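Neue Backen für den Handgreifer: Prondau tauscht jetzt nach Plan
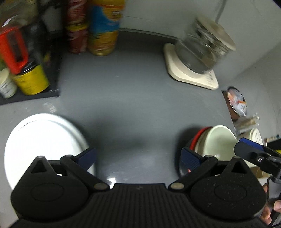 Handgreifer mit geöffneten Backen über der Arbeitsplatte, rechts ein Stapel Schalen.

Prondau. Bei Tevodus hat man sich im Juli von einer liebgewonnenen Gewohnheit verabschiedet: die Greiferpolster erst zu wechseln, wenn das Geschirr Einspruch erhebt. Die Handgreifer, mit denen das Unternehmen in einer Küche am Standort Prondau Bewegungsabläufe für seinen Roboterarm Wulby aufnimmt, kommen künftig nach 2.000 Griffen auf die Werkbank. Ob sie wollen oder nicht.

Anlass war ein Gerät, das es auf 1.819 Griffe gebracht hatte und dann Teller nur noch unter Vorbehalt festhielt. Der Verdacht fiel zunächst auf die Software, wie üblich. Zwei Tage lang wurde neu kalibriert, am dritten drehte jemand das Gerät um und besah sich die Polster. Die Textur auf der linken Seite war so glatt, dass man sich darin beinahe hätte rasieren können.

Der Wechsel dauert nach Angaben des Unternehmens 23 Minuten. Die alten Polster werden abgezogen, die Klebereste entfernt, die neuen aufgesetzt und angedrückt. Danach sind die Gelenkbolzen an der Reihe, die weder Spiel haben noch klemmen dürfen, und zum Schluss die Schraube am Haltewinkel. Letztere gilt im Haus als eigenwillig. Wer sie zu fest anzieht, verstellt den Winkel, und die Kalibrierung beginnt von vorn.

Zur Abnahme muss der Greifer zurück an die Arbeitsplatte und sich dort an gewöhnlichem Hausrat beweisen: Teller, Schalen, Dosen. Besonders gefürchtet sind gestapelte Schalen, bei denen gern die zweite mitkommt, obwohl nur die erste eingeladen war. Erst wenn beide Backen gleichzeitig schließen und der Stapel Stapel bleibt, wird das Gerät wieder freigegeben. Für ordentliches Aufräumen zwischen den Versuchen sieht das Protokoll keine Zeile vor.

Die Ersatzpolster liefert Ghoneim, bislang in Beuteln zu wenigen Stück. Tevodus hat nun 1.000 davon bestellt, was in Prondau die Frage aufwarf, wo man sie lagert. Vorläufig stehen die Kartons im Besprechungsraum. Die nächste Besprechung zum Thema Ersatzteillager findet deshalb auf dem Flur statt.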